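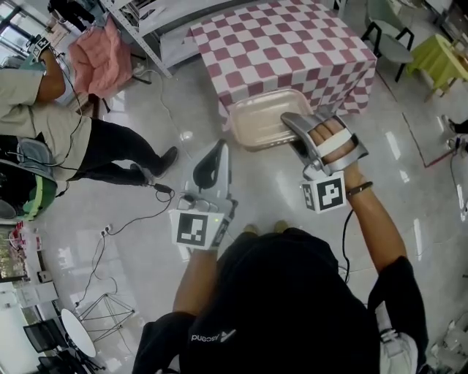 Murkmont Students to Show Table-Clearing Project at June Robotics Open Day

4 Shares | 0 Comments

MURKMONT, 2 May 2022 – Students in the evening robotics course at Akolgo Technical College will present their spring project, a set of household table tasks taught by human demonstration, at the college's open day in June. The event is free and open to the public.

The project is called Fokden. Students wear or hold grippers and carry out simple jobs with them: picking up a tray, setting it down, moving it from one side of a table to the other. The recordings are then used to train a control program for a robot arm. Each gripper carries a printed marker cube so that its position can be followed while the student works.

The course has 68 students this year, working in small teams. By the end of April they had recorded 2,953 demonstrations. Trays make up the largest group of tasks, followed by cups, folded cloths and boxes with lids.

"A tray sounds easy until you try to teach it," said Selorm Nyarko, who leads the course. "You have to get under the rim, you have to keep it level, and the two hands have to agree with each other. The students spent three weeks on trays alone and threw out a lot of their early recordings."

Teams take turns at the work table. One session lasts two hours, including setup and a check of the files at the end. Students label their own recordings and mark the ones that should not be used. A recording is dropped if a gripper slips, if a marker is hidden for too long, or if the task is left unfinished.

Bramex, a local supplier of workshop equipment, is supporting the course for the second year. The company has paid for replacement cables and printed parts, and two of its engineers will judge the student presentations in June.

"We were asked for parts and ended up staying for the classes," a Bramex spokesperson said. "The students ask good questions about wear and repair, and those come up every day in our trade."

At the open day, each team will give a ten-minute talk and a demonstration. Visitors will be able to try the grippers themselves at a separate table. The hall holds 200 people, and seats for the talks should be reserved through the college office. Children under 12 need to come with an adult.

Applications for the fall course open the week after the event. No programming experience is required. Classes meet two evenings a week, and all equipment is provided.

Media contact: Selorm Nyarko, Robotics Course, Akolgo Technical College, Murkmont

Share this release | 4 Shares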